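Bench 2, one quarter in

Posted 27 Jun 2022

The Junonmont site moved its pen and marker kitting to a two-arm cell in April. I have kept the maintenance log for that cell from the start and have been asked several times what it did to the jobs on the line. These are my notes, limited to what I have seen on day shift.

Before the change, kitting was a seated job. One person took writing instruments from a tray, checked the cap and the print, and stood them in a cup. The cup went down the bench to whoever was packing. People rotated every 70 minutes, mainly for wrists and eyes. The work was dull and well understood, and a new hire could do it by lunch on the first day.

The cell handles the placing. It doesn't handle anything upstream of that. Trays still arrive from Karna with mixed orientations, and a person still sorts them. Print defects are still judged by eye. We tried a threshold check on the barrel print and it rejected good stock under the afternoon lights, so it is switched off until the lighting is redone.

Staffing on the bench did not drop. What changed is the shape of the day. Faith Bakilana used to kit and now runs the cell, and her job title was updated in May after some back and forth over the pay grade. She jogs the arms clear after a fault, re-teaches the pick height when the cup supplier changes, and signs the shift sheet. She told me the hard part is attention. With her hands on the work she noticed problems as they came up. Sitting beside the cell, she has to go looking for them.

Magdy Mahrous, who trained most of the bench, raised a different point. Conversation used to happen across the trays. The operator now sits alone for long stretches, and questions that were settled in ten seconds get written down and wait for the handover. We moved the sorting table closer to the cell, which helped a little.

Faults logged to date: 279. Of those, 46 needed a full stop and a person inside the guard line. The rest cleared with a retry from the pendant. The most common entry is a grip taken too high on the barrel, followed by a cup that has shifted from its taught position. Neither is serious, but each one pulls the operator away from sorting, and the sorting backlog is what sets our output now.

Two arms, one cup, red-ended black markers:

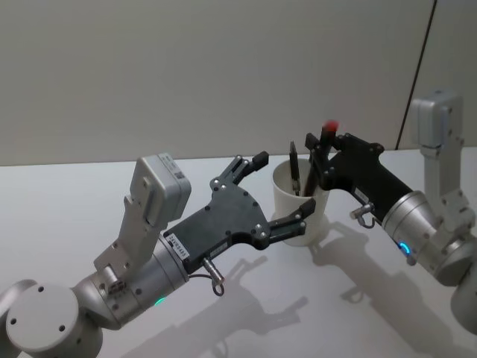
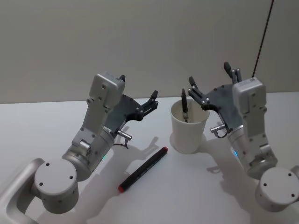
The fault sheet we started with had one line for "gripper error." I split it into four: missed pick, high grip, drop, and cup moved. This took an afternoon and was worth more than the Maruyama reporting package we trialed, which produced good charts from bad categories. The operators fill in the sheet, so they chose the wording.

Training is still the weak spot. We have two people qualified to re-teach positions and both work days. If the cell goes down on evenings, the crew goes back to kitting by hand, and they are slower at it than they were in March. I have asked for a weekly hand-kitting hour so the skill doesn't fade. The request is with the shift lead.

The Bandimgate site gets the same cell next. Their kits have more variety than ours, and I expect their fault sheet will need extra lines. I have sent them our sheet, the rotation schedule, and the note about the lights.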